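Swimming baths without the swimming: a nose round Flister Baths

Posted August 6, 2020 by Jamila Akanda

I've wanted to get inside Flister Baths ever since we moved up the road, so when the Chowdhury Trust put up tickets for a hard hat tour (2 quid each, masks on, groups of up to 9) I was refreshing the page like it was Glastonbury. Got one! My sister didn't, and I've heard about little else from her.

We met at the side entrance on Jumlow Street and the first thing that hits you is the smell. It shut 26 years ago and I swear you can still smell chlorine in the corridor. Our guide, a lovely man called Terry, told us it's mostly damp plaster, but I'm sticking with chlorine.

The ticket hall is tiny. I'd imagined something grand with pillars and there's a hatch, a turnstile that still clunks, and a price board with half the letters gone. Then you go up four steps and the pool hall opens out and everybody in our group went quiet, even the two teenagers. The roof is all iron ribs and dirty glass, and the pool itself is boarded over for now – you can walk right across the deep end, which felt properly naughty.

We also had a go at the slipper baths, where people came for their weekly wash before they had a bathroom at home. One lady on the tour remembered queuing with her nan and a towel rolled under her arm. I could have listened to her all afternoon.

My favourite bit was the floors, though. I'm a sucker for old tiles and I spent far too long looking down while Terry was trying to explain the boiler.
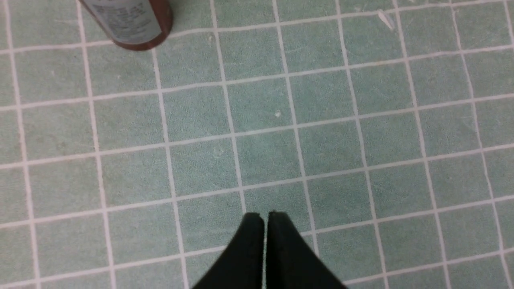
Small green floor tiles, scuffs and all. I want them in my kitchen.

The Trust still needs 3000 pounds for the next lot of roof repairs, so there's a bucket by the door and a stall selling tea towels (I bought one, obviously). Afterwards I had a cheese scone at Plavau, the café opposite, sat outside in the drizzle. Wear flat shoes if you go, and book early.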